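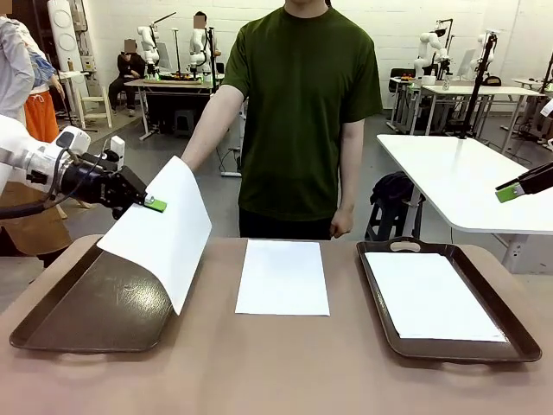 ## Toleck Zweifinger-Greifer mit Wechselpads

Papier ist fies! Ein einzelnes Blatt am Eck fassen und aus einem Tablett mit hohem Rand ziehen, ohne es zu zerknüllen – da trennt sich bei Greifern schnell die Spreu vom Weizen. Ich hab den Toleck deshalb gegen den Mahawong antreten lassen, je 50 Versuche pro Greifer, gleiche Tabletts, gleiches Papier. Beim Toleck gingen 3 Griffe daneben, beim Mahawong 13.

Was mir gefällt: Die grünen Pads sitzen vorn an den Fingern und geben gerade so viel nach, dass das Blatt nicht knickt. Weniger schön ist die Kabelführung am Handgelenk, da würde ich mir eine kürzere Schlaufe wünschen.

**Lieferumfang bei Skodorness**

- Greifer mit Fingerpaar
- ein Satz Pads (Ersatz gibt's im 5er-Pack)
- Adapter für den Plitance-Controller

Für Tabletts nehme ich die Finger weit auf und fahre von oben an den Rand, erst dann langsam zu. 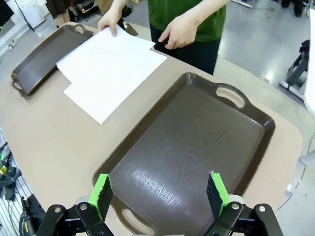 Ein Kunde schrieb uns dazu, bei ihm rutsche der Toleck auf glattem Kunststoff erst dann nicht mehr, wenn er die Schließkraft im Plitance eine Stufe höher stelle – für Papier müsse er sie danach wieder zurücknehmen.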